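Notebook, March, started 9:40

Subject: sourdough starter, feeding schedule at the Villero kitchen. Continuing from the page with the rye test.

Jar 2 was fed in the evening with rye and white flour, half and half. This morning it smells more of yogurt than of vinegar, so I think the longer rest was good for it. The dome on top is still standing. Jar 1 (only white flour) has already a flat surface and a gray line of liquid. I poured the liquid away and did not stir it in, as we agreed.

Water today from the filter. I wrote to Teoh again about the flour delivery, because the last bag has a different ash number on the label and I do not want to compare two flours under one name. Until they answer, I mark the new bag with a cross.

Dough for the small loaves: 16 hours in the cold, then shaping by hand on the wood, without extra flour.
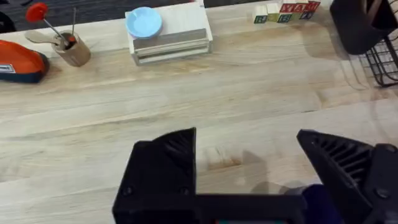 Anjani Pasaribu thinks that 16 hours is too long for this flour and that the dough will spread when we turn it out. She would stop at 12 and give the rest of the time at room temperature. I have no good argument against it, only that the crust was better last time. We will divide the batch and do both.

11:15. Temperature in the proofing box is 33, which is too high. The dial was at the same mark as before, so either the dial moved inside or the probe is lying on the heater. I changed the place of the probe and wait. If it is again over 30 after lunch, I take the old box from Classka.

Correction to the previous page: I wrote that the salt goes in with the water. It was after the first rest. Please do not copy the wrong line into the recipe sheet.

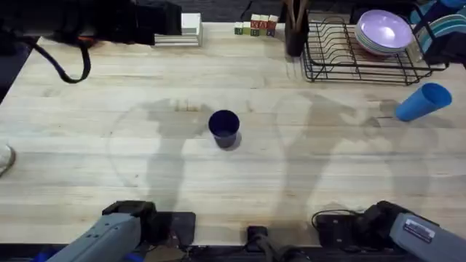
Worktop with the two cups and the dish rack.

14:05. Box is now 27. Good. Folded both halves one time. The half for the long rest feels softer at the edges, but this could be my hands, I was not careful with the water.

To do: ask Memov for lids which close without pressing, new label for jar 1, write down the oven setting before somebody changes it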